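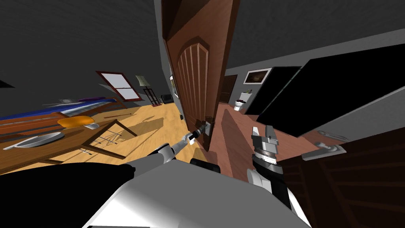
Minutes – Data Collection Working Meeting, Household Manipulation

Home | Projects | Minutes | Datasets | Contact

August 19, 2020
Present: simulation group, teleoperation group, learning group (Skasex); integration group (Grirnmont)
Minutes of the previous meeting were accepted with one correction: the door asset set is maintained by Grirnmont, not by Skasex.

1. Status of collection

The teleoperation group reported on demonstrations recorded in simulation for the Molum task set. The target for the first training run remains 2,000 accepted demonstrations across all tasks. Door tasks are on schedule. Small-object tasks are behind, mainly due to a physics setting that was changed in April and had to be changed back before older recordings could be replayed.

Recordings made under the changed setting will not be mixed with the rest. They stay on the server in a separate folder until the learning group decides whether they are of any use for pretraining.

2. Door tasks

The bedroom layout with the bathroom off the hallway was reviewed. The grasp on the lever handle is made with the left gripper while the right arm is held raised and empty. The learning group asked whether the raised right arm should be treated as part of the demonstration or masked out. Masking was tried on a small subset and gave unstable right-arm motion at inference. Agreed to leave the right arm in the action vector and to ask operators to keep it still unless the task calls for it.

The torso and arm plating take up a large share of the head view once the robot leans toward the handle. The simulation group can lower the camera pitch limit, but this would make the new recordings differ from the existing ones. No change for now. The tilt of the head view is accepted as is, provided the camera pose is logged at every step. 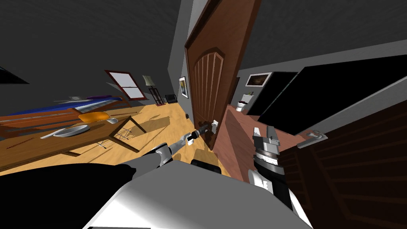
Head view, door task: left gripper closed on the lever handle, door partly open to the bathroom.

Discussion of what counts as a finished door episode. The current rule ends the episode at a fixed hinge angle. The teleoperation group noted that operators often let go of the handle early and push the door with the forearm, and that the rule accepts this. The learning group would like these episodes kept but labeled. A field for contact type will be added to the annotation form – handle, panel edge, or arm.

31 door episodes were rejected in the last batch. The main cause was the gripper passing through the lever by a visible amount before contact was registered. Grirnmont will supply a finer collision mesh for the lever. The door panel mesh can stay coarse.

3. Furniture and background variation

The learning group wants more variation in wall color and lighting. All layouts in the current set use gray walls, and there is a concern that the policy is using the contrast between wall and door edge to find the handle. The simulation group will randomize wall and floor materials separately. Furniture positions will stay fixed in this round so that the navigation baseline remains comparable.

4. Wrist camera and small-object grasps

Wrist views from the same layout were reviewed for grasp quality. Both fingers are visible on either side of the held part, and the palm housing covers the lower part of the view. The learning group considers this sufficient for judging finger placement. Depth from the wrist camera will be stored at full resolution, color at half.

Uchida format export was discussed briefly. The exporter drops wrist frames when the two streams are out of step, and the loss is not reported anywhere. Until this is fixed, exports are to be made from the raw logs only.

An open point is the low polygon count of some props. Rounded parts are rendered with flat facets, and the collision shape follows the same facets, so a grasp may settle at an angle that a smooth part would not allow. The simulation group will compare two versions of one prop, faceted and smooth, with the same operator inputs replayed on both. If the difference in final pose is small, the props stay as they are.
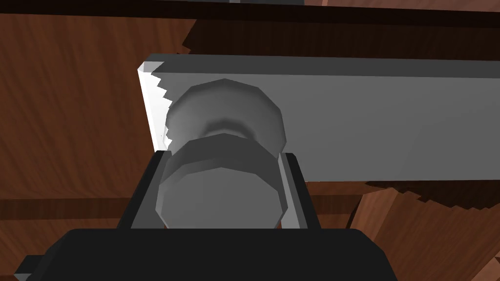 5. Actions

– Grirnmont: finer collision mesh for the lever handle.
– Simulation group: randomized wall and floor materials; faceted and smooth prop comparison.
– Teleoperation group: contact type field in the annotation form; note to operators on keeping the idle arm still.
– Learning group: decision on the separate folder; short report on right-arm masking.
– Skasex: fault report on the Uchida exporter.

6. Any other business

Storage quota for raw logs was raised and deferred to the next meeting.

2 comments | 2 shares

Related items
Molum task set: episode naming rules
Operator notes for two-arm recording
Minutes – Simulation Assets Review
Uchida export: known faults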